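Are mesh laundry bags worth it, or just another thing to buy?

Posted by Jamie Mellor in Laundry & Fabric Care

My sister-in-law swears by mesh bags for washing bras, tights and anything knitted. I have my doubts. I grew up in a house where everything went in together on warm and came out fine, or fine enough. But I've lost two decent sweaters since we moved to Udholm in January, and one bra hook got caught in a pillowcase and ripped a hole in it, so I'm willing to be talked into it.

What I want to know is whether the bags do anything that a gentler cycle wouldn't. It's a front loader, a Melgate, 8 years old, came with the house. It has a "delicates" setting that takes forever and I'm not convinced it does anything except run longer. Also, do clothes get properly clean inside a bag? It seems to me that if water and soap can't move around freely you're just getting your socks damp.

Please don't tell me to hand wash. I'm not going to.

3 replies

Gladys Owino
top contributor

I'd be suspicious of anybody who tells you a bag will save a wool sweater. It won't. What ruins wool is heat and being thrown around, and a bag does nothing for heat. If your sweaters shrank, look at the temperature first. Check the care label too, although I take those with a grain of salt – half the things I own say dry clean only and have been through the washer for years.

For bras and tights it's a different story. There the damage is mostly snagging, and that is a mechanical problem a bag can fix. Hooks stay inside, straps don't wind themselves around the drum or around your husband's shirts. I held out for a long time and then gave in after a strap tied itself to a bath towel so tight I had to cut it.
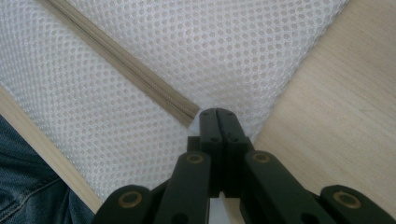
Soap and water get through better than you'd think, provided you don't stuff the bag. My rule is that it should be no more than half full. The kind I'd look for is plain white mesh with small round holes and a zipper with fine teeth, and I'd leave the big open netting on the shelf, where a bra hook can poke straight out through the side. People say the fine stuff traps detergent. I haven't seen it, but I also use a lot less detergent than the bottle tells me to, and I suspect that matters more than the bag. The people who sell detergent would like you to use plenty of it.

Zip it all the way shut. If the zipper works itself open during the spin you may as well not have bothered. Some bags have a little elastic loop to tuck the pull under, and if yours doesn't, a small safety pin does the job.

As for delicates, on most front loaders it means less tumbling and a slower spin. Both of those help. Whether yours does it after 8 years is anybody's guess. Stand there and listen to the spin on normal and then on delicates, and if they sound the same you have your answer.

Jamie Mellor
original poster

Thanks, that's more useful than what I got from the store. I listened. The spin does sound slower, so I take back some of what I said about the machine. The sweaters were on warm, both of them, so that's probably on me. Still not sure I believe the care labels either.

Upendo Kinyua

just buy the cheap ones, they all come from the same place. mine were 3 to a pack at the Nzioka outlet and theyve held up ok except one where the zipper pull came off. dont pay for the "premium" kind. also you can put baby socks in them so they dont vanish

Sewwandi Miah

I'd disagree with Gladys a little on wool. Heat is the main thing, agreed, but rubbing against jeans and zippers is what gives you pilling, and a bag cuts down on that. Turn the sweater inside out, fold it loosely, one to a bag, cold water, and take it out as soon as the cycle ends. Dry it flat on a towel. I have a gray cardigan that has been done this way for years and it still fits, though the elbows have gone a bit thin.

One caution. A single heavy item in a bag can throw the load off balance, because it sits in one lump on one side of the drum. My old washer used to walk across the floor. Put a couple of towels in with it to even things out.

And keep the bags out of the dryer unless the tag says otherwise. I melted one on high heat and spent 15 minutes picking bits of it off a pair of leggings.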